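Household Technology, Unit 6: Refrigerators and Freezers in the Home

Handout for the evening course, Milton campus. Prepared by Loan Lục, revised Jan 30, 2019.

Read sections 1 to 4 before class. Section 5 is the basis for the group work. Bring a tape measure reading of your own refrigerator opening (width, height, depth) and the model plate details if you can find them. The plate is usually on the inside wall of the fresh food compartment, low down on the left or right.

## 1. What the appliance does

A refrigerator moves heat out of an insulated box and releases it into the kitchen. It does not make cold. This matters when you think about where to put it, because all of the heat taken from the food, plus the heat from the compressor, ends up in the room.

The main parts are:

- compressor
- condenser coils (outside the box, underneath or at the back)
- expansion device, usually a thin tube
- evaporator coils (inside, often behind the freezer panel)
- thermostat or electronic control
- door gasket

Refrigerant goes around this loop. It gives up heat in the condenser, drops in pressure at the expansion device, and picks up heat in the evaporator. You will not be asked to draw pressure diagrams in this unit. You will be asked to name the parts and say which ones a householder can clean.

## 2. Common layouts

**Top freezer.** The simplest layout and generally the cheapest to buy. The fresh food section sits low, so you bend for the vegetables. Shelves are full width, which suits large platters.

**Bottom freezer.** Fresh food at eye level, freezer in a drawer or behind a lower door. Things get lost at the bottom of a deep drawer unless you use dividers or bins.

**Side by side.** Two narrow, tall compartments. The doors need less floor space to swing. A wide pizza box often won't lie flat in either side.

**French door.** Two narrow doors over a freezer drawer. Easy to load. There are more gaskets to keep clean, and the hinged strip between the doors should be checked when one side won't close.

**Chest freezer.** A separate unit that opens from the top. Cold air is heavier than room air, so less of it spills out when the lid is lifted. Takes up floor space and is awkward for short people to empty.

The layout affects running cost, but so do size, age, ice makers and how the owner uses it. Compare the label figures for the exact models. Do not go by the layout alone.

## 3. Temperatures

Keep the fresh food section at or below 40°F. Most people aim for 37°F, which leaves some margin. The freezer should be at 0°F.

The numbers on a dial (1 to 5, or 1 to 7) are not degrees. Use a refrigerator thermometer. Put it in a glass of water on the middle shelf and leave it overnight before you read it. For the freezer, place it between two packages of frozen food.

If the reading is off, move the control one step and wait 24 hours. Changing it three times in an evening tells you nothing.

The door shelves are the warmest part. Milk and eggs do better on an inside shelf. Raw meat goes on the lowest shelf, in a tray with a rim – this is about drips as much as temperature.

## 4. Working out the running cost

The yellow label gives an estimate in kilowatt-hours (kWh) per year. Multiply this by the price you pay per kWh. Use the price from your own bill, including delivery charges if they are listed separately.

Worked figures, for practice only:

| Item | Figure |
|---|---|
| Refrigerator A, purchase price | $1598 |
| Refrigerator A, yearly use | 500 kWh |
| Refrigerator B, yearly use | 621 kWh |
| Difference in yearly use | 121 kWh |
| Price per kWh | $0.15 |
| Difference in yearly cost | $18.15 |

If A costs $100 more than B, the extra money is recovered in about five and a half years. Both should last longer than that with normal care, so A is the better choice on cost. If A costs $300 more, the answer changes. Work it out for yourself before class and write down the number of years.

Thảo Tạ pointed out in the December session that the second refrigerator in the garage is often left out of these sums. She is right. An old unit kept for drinks can use more electricity than the new one in the kitchen, and a garage that gets hot in summer makes it worse. Add it as a separate line.

## 5. Case for group work: the Andrade kitchen

The Andrade household has five people. Their current refrigerator is a top freezer model, 17 years old. The opening is 33 inches wide, 68 inches high and 30 inches deep. There is a wall on the hinge side.

They are looking at two models, the Brerkard and the Zestau. Details:

- Brerkard: French door, 32.75 inches wide, 67.5 inches high, ice maker
- Zestau: bottom freezer, 30 inches wide, 66.5 inches high, no ice maker, reversible door

The maker of the Brerkard asks for half an inch of space on each side and one inch on top. The maker of the Zestau asks for one inch on each side and one inch on top.

Questions to settle as a group:

1. Which model fits once the clearances are added? Show the sums.
2. What happens to the crisper drawers if a door can open only 90 degrees against a wall?
3. The Andrades have $4000 for the refrigerator, a new floor and a water line. What should they price first?
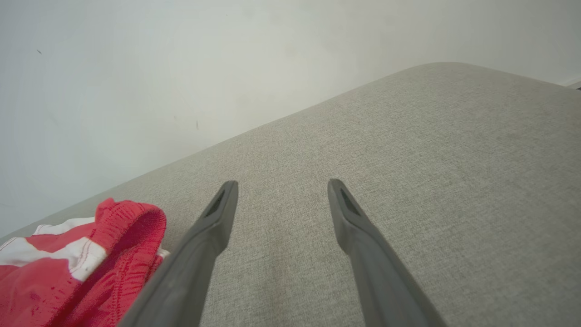 For the third one, remember that the order of work matters. A new floor raises the level, and if it stops short of the opening the refrigerator has to be lifted over the edge every time it is moved for cleaning. It also takes height away from the opening. A half-inch floor laid right through leaves 67.5 inches. Do your sums again with that number.

Delivery is the other thing to check. Measure the front door, the hallway and any turn on the way to the kitchen. Many models will go through a narrow door once their own doors are taken off, but the delivery crew may charge for this or decline to do it if there is a water connection.

## 6. Care and cleaning

**Condenser coils.** Clean twice a year, more often with pets. Unplug first. Use a long coil brush and a vacuum with a crevice tool. On some newer models the coils are enclosed and the manual says to leave them alone.

**Door gasket.** Wipe with warm water and a little dish soap, then dry. Test it by closing the door on a strip of paper. If the paper slides out with no drag, clean the gasket and try again before ordering a new one. Test all four sides.

**Drain.** Water under the crispers usually means the defrost drain is blocked. Flush it with warm (never boiling) water from a turkey baster. The drain pan can be washed if it comes out.

**Interior.** Two tablespoons of baking soda in a quart of warm water. Let glass shelves come up to room temperature before washing them in warm water or they can crack.

**Leveling.** The front should be slightly higher than the back so the doors swing shut. Adjust the front feet a quarter turn at a time.

## 7. When to call a technician

Call if the compressor clicks on and off every few minutes, if the fresh food section is warm while the freezer is still cold and the vents are clear, or if there is frost over the whole back panel of a frost-free freezer. Do not chip at frost with a knife. The tubing behind it is thin, and a puncture in the evaporator is often the end of the appliance.

Before calling, check the plug, the breaker, the control setting and whether a package is blocking the air vent. Have the model number ready.

## For next time

- Finish the Andrade sums, with and without the new floor.
- Record your own refrigerator temperature on three different days, same shelf each time.
- Read Unit 7, Dishwashers, up to the section on water hardness.

Late worksheets go in the tray outside the classroom with your name on the first page.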